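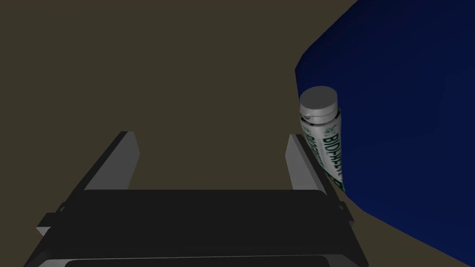

Tuvberg Simulation and Control: Frequently Asked Questions

General

What is Tuvberg?

Tuvberg is the simulation and control package for tabletop picking. It loads a workcell, renders the wrist camera, runs the perception and planning nodes, and sends joint targets to a simulated arm or a real one. The same task file works for both.

How does it relate to Zelura and Sison?

Zelura is the grasp planner. Sison is the segmentation node that finds objects in the camera view. Both ship with Tuvberg, and both can be turned off in the task file if you have your own. Ineo is the log viewer. It is a separate download and does not need Tuvberg installed to open a log.

Do I need a graphics card?

You need one for the rendered wrist view. Planning and control run on the processor alone. If you start Tuvberg with rendering off, Sison is replaced by ground-truth object poses from the simulator, so results will look better than they should. Do not compare success rates from the two modes.

Camera and perception

Why does the gripper take up so much of the wrist view?

The default camera mount sits behind and above the palm and looks forward along the fingers. The planner uses the visible fingertips to check the hand-eye calibration on every run. You can move the mount in the cell file under "wrist_camera", but if both fingertips leave the view the calibration check is skipped and a warning is written to the log.

Sison sees only part of my object. Is that a problem?

Usually not. A finger often covers one side of an object that stands close to it, such as a tube just outside the opening. Sison keeps a track alive while part of the object is hidden and fills in the rest from the last clear view. If there was no clear view, it reports a partial mask and Zelura will ask for a second viewpoint before planning.

Two touching objects come back as one. What can I do?

Check the lighting first. Dim cells give weak edges, and an upright item leaning on a large plain surface such as a bin may have only a thin line of shadow to mark the boundary. Raise "ambient" in the cell file and run again. If the objects are still merged, turn on depth splitting. It adds 21 milliseconds per update on our test machine.

Can Sison read labels?

No. Printed text is treated as texture. It helps tracking a little, mostly on plain packaging, but nothing is read or stored.

Planning

Zelura says "no finger clearance". What does it mean?

There is not enough free space on one side of the object for a finger to go down. This is common for items that rest against a wall or a bin. You have three options:

Allow grasps along the wall. Set "approach" to "any" so the hand can turn and place its fingers on the two free sides.

Grasp from the top. For tubes and bottles, set "cap_grasp" to true. The fingers close on the cap only, so keep the lift speed low.

Push first. The "clear_push" action moves the item away from the wall before grasping. It works poorly on upright items, which tend to fall over.

Why is the target outside the fingers when the plan says "pregrasp reached"?

Pregrasp is a pose near the target, with the fingers open. It is not lined up with the object until the align step runs. If your run stops at pregrasp, look for error 1369 in the log. It means the align step was given an object pose older than the allowed limit. The limit is 600 milliseconds by default and can be changed with "max_pose_age".

How many grasp candidates does Zelura try?

It scores all of them and sends the best 4 to the motion planner. Raising this number makes planning slower. It seldom helps unless the cell is very crowded.

Control

Why do the fingers pass through objects in simulation?

The time step is too large for the closing speed. Halve the step or slow the fingers. Thin flat fingers are more likely to do this than thick ones. Also make sure that the collision mesh was exported along with the visual mesh. A missing collision mesh gives the same result and no error.

Can I treat a tube as a soft body?

Not in this release. Tubes, pouches and bags are rigid. For tubes we suggest lowering the friction value and adding a small contact margin, which gives grip forces closer to what you will see on hardware.

Logs and support

What should I send with a bug report?

Send the task file, the cell file and the Ineo log. Please record with "save_wrist_view" on. Reports without the wrist view take longer, especially for grasp failures near walls and bins.

Where are the logs kept?

In the "runs" folder next to the task file, one folder per run. Old runs are not deleted for you.

When is the next release?

June. It will include the new contact solver. Task files from the current release will load without changes, but cell files will need to be converted with the tool in the "scripts" folder.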